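**Kirau guest Wi-Fi drops every evening**
Status: open (reopened, then reopened again)
Priority: changed from Low to High by the requester, to Medium by me

**Reported**
Office network is fine all day. Guest network on the second floor of the Van Dijk building falls over in the early evening and comes back when it feels like it. Requester adds that "the internet is broken," which I have narrowed down.

**Setup**
- Router: Kinent, firmware 8, supplied by the landlord
- Three access points, all on the second floor, all named "Kirau"
- Guest login page hosted by Skisero
- One printer, which shouldn't be on the guest network and is

**Monday, 9:40 a.m.**
Could not reproduce. Naturally. Asked the requester to note the exact time of the next drop. Received "after the cleaning starts," and no time.

**Same day, 6:15 p.m.**
Reproduced. Phone shows full bars and no internet. Laptop on the same network keeps working, so the uplink is alive. New devices get a self-assigned address and a spinning wheel. Old devices carry on as if nothing happened.

That points at DHCP. Checked the guest pool on the Kinent: 84 addresses, every one of them handed out. Lease time was set to 14 days. Anybody who walks in for a coffee and a quick look at their mail holds an address for two weeks. By evening, when the language class arrives upstairs, there's nothing left to give them.

**Fix attempt 1**
Cut lease time to 3 hours. Saved. Rebooted. Router came back up with lease time set to 14 days.

**Fix attempt 2**
Same as attempt 1, with more feeling. Same result.

**Fix attempt 3**
Read the release notes. On this firmware the guest settings page displays a Save button, but the value is kept by the Skisero portal and pushed down at every boot. Logged into the portal, changed it there, rebooted. Setting held. Closed ticket at 7:30 p.m. and told everyone.

**Reopened, next evening**
Pool fine this time, but the access point by the stairs had dropped clients twice. Moved it to channel 11 and turned its power down a notch — it had been shouting over the other two.

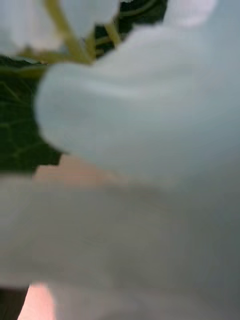

The stairs unit also had a stale password in its backup profile, left over from the old office, so it was rejecting anyone it picked up from its neighbors. I cleared the profile and pushed a fresh one. For the record, the status page now shows all three units in the same pale gray-white as the blurred shapes in the picture, and gray on that page means "connected." Green means "update pending." I have written to Kinent about this and got an automatic reply.

**Still to do**
- Get the printer off the guest network. It has a reserved address and, apparently, seniority.
- Rename the access points so that "the Kirau one" stops being a location
- Ask Van Dijk who else has the portal login
- Leave open until Friday, then close if quiet

**Friday, 5:50 p.m.**
Quiet so far. Pool at less than half. Requester reports that the internet is "slow but in a different way." Opening a separate ticket for that.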